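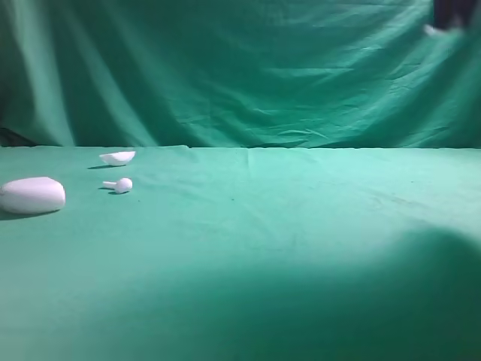 Green cloth over the table and green cloth behind it.

FOR IMMEDIATE RELEASE
March 12, 2019

Skurnudlow Cloth Shop to Start Hiring Out Backdrops and Table Covers

Well, I've finally gone and done it! After years of people asking whether they could just borrow a length of fabric for the weekend, I'm opening a proper hire service at Lesent, my little cloth shop in Skurnudlow. Backdrops, table covers, chair sashes, the lot. You can book from today and collect from the shop or have it dropped off if you live nearby.

I should explain how this came about. Last spring a customer wanted enough plain cloth to cover the back wall of a hall for a school play, and when I worked out the price for her she went a bit quiet. It seemed daft to sell her all that for one evening, so I lent it to her for a few pounds and a tin of shortbread. Then her sister rang about a christening. Then the drama group, then a cake stall, then a man who wanted to take pictures of his model boats (he has a lot of boats). By Christmas I was keeping a notebook by the till just to remember who had what.

So now there's a proper list. We have 388 pieces ready to go out, in plain colours and a few patterns, and I've hemmed 332 of them myself on the old machine in the back room. The rest came ready finished from Queiroz, the mill that has supplied my curtain linings since I opened, and I'm very pleased with them. They're good and heavy and they hang well, which is what you want when there's a draughty door behind you.

Hire starts at £9 for a table cover and runs for up to 4 days, so you can pick up before the weekend and not have to rush back the morning after your party. Larger backdrops cost a bit more depending on the size, so please ring or pop in and I'll give you a price. There's a small deposit, and you get it back when the cloth comes home. Ordinary spills are fine, I do all the washing. Candle wax is the one thing I'd beg you to be careful with, and please no glue or staples!

A few people have asked about creases. Everything goes out pressed and rolled on a tube, and if you keep it on the tube until you need it you'll save yourself a lot of bother. If you do end up with wrinkles, a hand steamer will see to most of them, and I've got a couple you can take along with your order at no extra charge. Hang the cloth first and steam it from the top down. Clips are included with every backdrop too.

I'm also teaming up with Drorel, the party shop across the square, so anyone who hires from me can order balloons and paper plates at the same time and collect the whole lot from one counter. They've been lovely about it and have cleared me a shelf by their front window for colour samples. Do have a feel of them, that's what they're for.

Lesent is open every day but Sunday, and bookings for the Easter holidays are already coming in, so if you've got a particular colour in mind I'd get in touch before the end of March. The dark blue always goes first.

ENDS

Press enquiries: please call in at the shop or leave a message on the shop answerphone and I'll ring you back once I've shut up for the day. Samples can be lent to local papers and newsletters on request.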